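Lab visit, Whitcombe
21/03/2021

Our group spent the afternoon with Rochelle Nepia's team, who teach robot arms to handle household objects from human demonstrations. The person doing the task holds the gripper directly - no arm involved. Manaia Pryor let us try it. 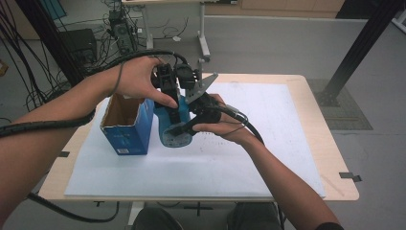

The hand-held gripper closed on a blue object, with the open box beside it.

The Ultau set holds 2212 demonstrations, 208 of them collected in October. Pryor said 61 were dropped for poor tracking. Training uses the view from the gripper itself, so the arm later sees much the same thing.
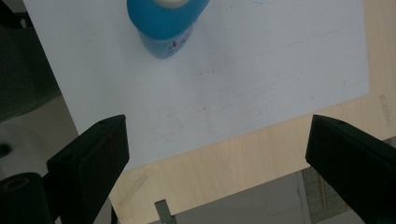

Gripper view, fingers open, bottle ahead on the paper.

We asked about glassware. That work starts at Ballside next.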